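The House Rules at Suddale

4 min read

At Suddale, the first rule for recording a task by hand is that the table gets cleared before anyone picks up a gripper. The rule went onto the wall in March, along with five others, and new operators read all 6 before their first shift. 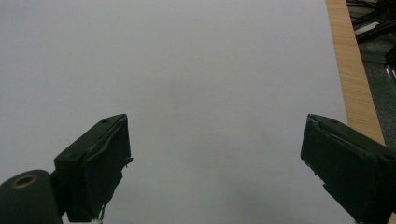
Wear is the part of the rules that gets argued over most. A gripper finger takes thousands of closings, and a change in the pad changes how an object sits between the fingers. Frayed material along the inner face of a finger, with nothing in its grasp, is easy to spot against a plain pale surface. The Suddale sheet asks operators to note it at the start of a session and again at the end.

Cables come next. The rule says they stay off the work surface and never cross between the two hands.
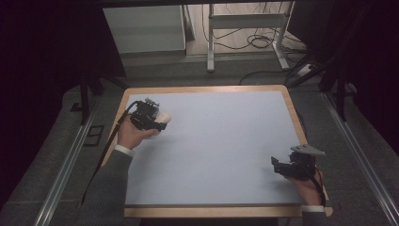
The sheet also covers how a session opens. Both grippers start low and apart, and the operator waits two seconds before moving. Work at Husthorpe, a sister site, follows the same opening, so recordings from both places can be used together. Husthorpe has logged 2,795 sessions under it.

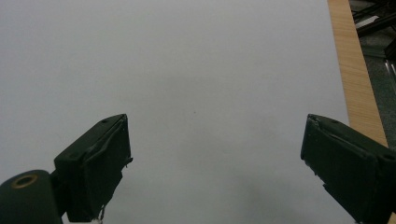
Nathalie Timmermans thinks the sheet should go further and set a point at which pads must be changed. Writing wear down is fine, she said, but two operators will look at the same pad and use different words for it. She would like a set of reference photos by each station - and a date on every new pad.

Bultside tried something close to that and dropped it after 5 weeks, saying the checks ate into recording time. Suddale plans to test a shorter version.

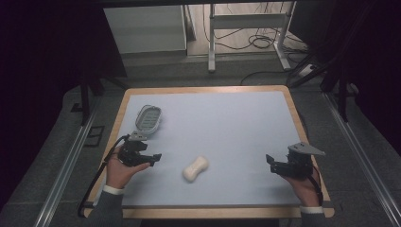
The last rule is about stopping. If an object drops to the floor, the session ends there and is marked as ended early. It still gets saved.

24 Dec 2019

18 shares | 2 comments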